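Keeping one cloth cell running - speaker notes
Amado Soriano, Datunbridge meetup, Sun 20 June

Opening (keep it short)
Say hello, say which cell. One arm, one two-finger gripper, one camera on a stand, one pine table. We call it Onix. Villanueva is the other cell and I won't cover it today.
Ask who in the room runs an arm on fabric. Adjust the pace after that.

Slide 2 - Cable routing
The black cable runs outside the arm and loops down past the wrist. Most of our stops in March came from that loop. Too tight and it pulls at full reach. Too loose and it drags on the cloth.
How we set it now: drive the arm to its farthest pick, leave a hand's width of slack at the wrist, then tie. Run 20 slow cycles and watch the loop the whole time. Retie if it touches anything.

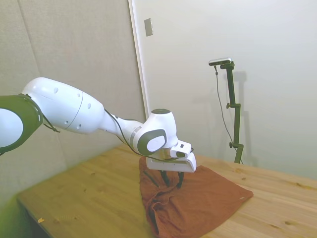 Gripper down in the cloth, cable looped outside the arm.

Slide 3 - Fingers and pick height
With fabric the fingers have to press in a little before they close. We set the height against the bare table first, then raise it until a sheet of paper slides under the tips. Cloth goes on last.
Wipe the fingertips every 40 picks. Lint builds up on the inside faces and the grip gets weak before anyone notices it by eye. Plain dry cloth, no solvent.
Mention the log: 484 picks between finger changes on the last set. People will ask. Say it's one set on one cell.

Slide 4 - Camera stand
Two round knobs on the stand. Both creep. We put a paint mark across each one, and the morning check is to look at the marks before power-on. If a mark is off, redo the camera calibration. Don't nudge it back and hope - we lost a full day that way.
Camera cable hangs with slack down the stand. Leave it slack. A tight one tilts the camera.
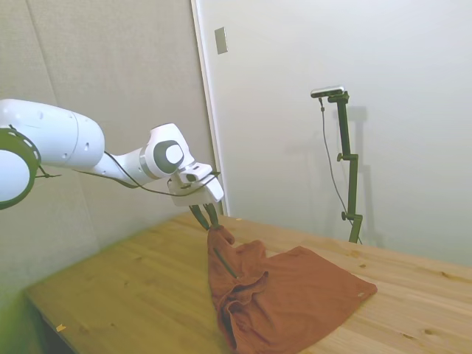
Corner of the cloth lifted, camera stand at the back of the table.

Slide 5 - Weekly check
Takes almost 90 minutes with two people.
- Joint covers wiped, screws checked by hand
- Cable ties, then the full reach test
- Finger height with the paper
- Knob marks
- Table clamps
Pramach sheet goes in the folder, signed, even when nothing was changed.

If there's time: the story of the table clamp and the drifting pick point. Skip it if we're past the half hour.

Questions. Spare fingers are in my bag if people want to handle a worn pair.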